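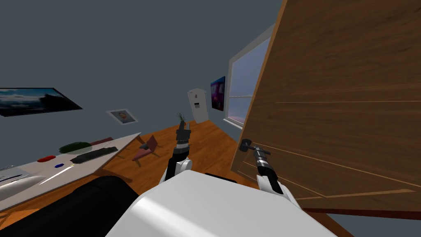
I had been meaning to go to the open day at the Skornley allotments for years, and every spring something got in the way (a christening, a flat tyre, the year we all had colds). So when my sister rang to say it was on again and did I fancy a run out, I had my coat on before she had finished the sentence.

We went by the back road through Birkby, which takes longer but gives you the blackthorn, and it was just going over in the hedges. The gate opened at 2 and we were early, so we sat in the car with the flask and watched people arriving with empty trays and carrier bags. You could tell the ones who had been before. They had cardboard boxes already lined with newspaper.

Entry was free, with a bucket for the water tank fund. The site is on a slope facing south, and it is bigger than it looks from the lane – there are 100 plots, though some have been split in half for people who don't want to take on a whole one. The soil is heavy at the bottom and much kinder at the top, and you can follow the change simply by looking at what people grow. Beans and brassicas low down, carrots and onions higher up, and one brave soul in the middle with an apricot against a south-facing fence, all its blossom wrapped in fleece.

The plot I liked best was number 14, which belongs to Said Benkirane. He has had it for six years and gives most of it over to herbs and broad beans. He had a stove going and was pouring mint tea for anyone who stopped, and as the wind was sharp a great many people did. His mint is all in sunken buckets with the bottoms knocked out, and he told me he lifts and splits it every other spring, throws away the tired middle and keeps only the young runners from the outside. I have been doing it wrong for most of my adult life, it seems, and just letting mine sulk in its pot until it goes woody. He gave me a piece wrapped in damp kitchen paper and it's on the windowsill now.
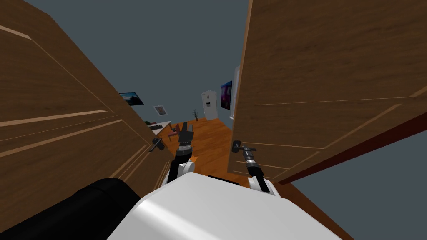
He also grows a broad bean he calls Naciri, after the neighbour of his mother's who first gave the family the seed. It's a short plant, no more than knee high, with long pods, and it doesn't need staking, which on that hill is a real blessing. He sows in November and again at the end of February, and the autumn ones were already in flower and smelling wonderful. I asked about blackfly and he said to pinch out the tops as soon as the first pods set and then eat the tops, wilted in a pan with garlic and a bit of lemon. My sister wrote that down on the back of her hand.

The plant stall was busy and I should have gone there first. The tomatoes had mostly gone, but I got two pots of a potato-leaved one called Mirna that I had never come across, and a tray of leeks. Cake was lemon or coffee. We had both.

They open again in May for the seedling swap, and I have plenty of spare squash to take. Wear boots if you go, as the bottom path was very soft by the tap, and park on the lane side so the bus can get by.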